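Desktop teardown: order of work for the Caltness batch

The Caltness batch is 61 desktop units, all to be stripped for parts before the Idville store room changes over in December. Tassanee Prasertsri has revised the bench sheet, and the changes below replace section 9 of the old one.

Lay the case on its side with the open panel facing up. Disconnect the power supply leads from the board before touching anything else. Raise the socket lever fully, lift the retention frame, and take the processor straight up by its edges. Do not slide it. The processor goes into a lidded tray immediately and is logged under the unit number.

An open socket is the most easily damaged part on the board. Bent pins were the main cause of rejection in the Rullance batch, where 234 boards went through test. Keep screwdrivers and loose screws off the board side of the case until a socket cover is fitted.

Drives come out next, carrier included. Squeeze both clips together and lift. Leave the drive in its carrier; Mfaume takes them as a pair. The power supply is removed last and is never opened.

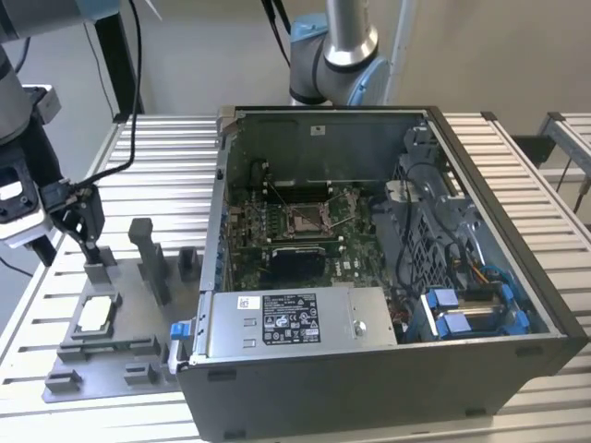
Dell desktop board with the CPU socket open. Power supply and both blue drive carriers still in the case.

Socket covers are in the second drawer, in bags of 300. Report bent pins to Spyros Stergiou with the unit number and the position of the damage. Straightening is done at his bench only.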